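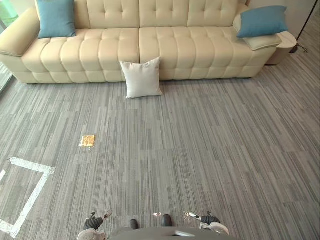
Page last changed: April

Floster two-arm recording platform, living room package
Made by Ornness. Sold with or without the sofa.

Floster is a mobile base with two arms, two grippers and a camera at head height. An operator drives it through household jobs while it writes down everything it saw and did, and the result goes to whatever model you are training. It does no chores on its own when it arrives. Customers who want a robot that tidies up should come back after they have used this one to make it.

The living room package covers soft furnishings and small floor litter. The view at the top of this page is the operator's: sofa across the back, white cushion on the floor at the middle seam, one yellow-orange packet on the gray carpet, grippers at the bottom. The job is "put the room right." It takes a child a few seconds and a grievance. It takes a new operator considerably longer, mostly spent on the cushion.

What a recording contains

Each recording is one attempt at one job, start to finish. It holds the head camera video, the joint positions of both arms, the opening of both grippers, the path of the base, and the sentence the operator was given. The operator marks the end with a foot pedal and then picks "done," "partly done" or "let's not talk about it." The third one is stored as "failed," but we found people were more truthful with our wording.

Keep the failures. A dropped cushion that gets picked up again is worth more to most training runs than another spotless one, and you will have plenty.

Sizes

The starter plan is 400 recordings across 11 jobs. It suits a group that wants to find out whether its training code works before it finds out whether its budget does.

The full plan is 1000 recordings across the same 11 jobs, with the furniture shifted between batches. Please do shift it. One early customer left the sofa in one spot for the whole plan and ended up with a model that was extremely good at that spot.

Both plans include the job cards, floor tape, the pedal, a spare pedal, and a set of gripper fingertips. Fingertips wear out. Quilted upholstery is harder on them than we expected, and carpet is worse, as anyone who has tried to pick up a flat packet with two stiff fingers will understand. The trick is to come in low and slide. The operator guide gives this four pages and a diagram.

Software

Recordings land in Grindum, our logging and review program. Grindum lines up the video with the arm data, flags any recording with missing stretches, and lets a reviewer play things back at double speed, which makes everybody look competent. It exports to the usual formats and also to one unusual format, kept alive for a single customer who has asked us not to remove it.

Version notes:
— Start positions can now be drawn at random from the job card. Before this, "random" meant wherever the operator felt like dropping the cushion, and people are not very random.
— Two cushions of the same color can be told apart in the label screen by clicking on them. Typing "the other blue one" still works, but reviewers sigh.
— The battery warning has been made quieter.

Room requirements

Clear floor on at least one side of the sofa, enough to turn the base around without taking a lamp with it. Carpet tile, short pile and hard floors are all fine. Long shaggy rugs are not, and we won't discuss the test. Daylight is welcome. Record at different times of day if you have a window, and write down which.

Batteries last 40 recordings of the shorter jobs. Operators last fewer. We suggest swapping drivers well before the battery gives out.

Without your own room

The Usmani site has furnished rooms for hire by the half day, with Floster already set up and an operator if you want one. Bring your own objects if your model needs to know them. Food must be sealed.

Ordering

Use the request form and say which plan, which floor, and whether a sofa is needed. Ours is large, cream, tufted and heavy, and delivery is to the ground floor only. Grindum licenses are counted per reviewer. Replacement fingertips ship separately in a small envelope that looks like junk mail, so please warn your front desk.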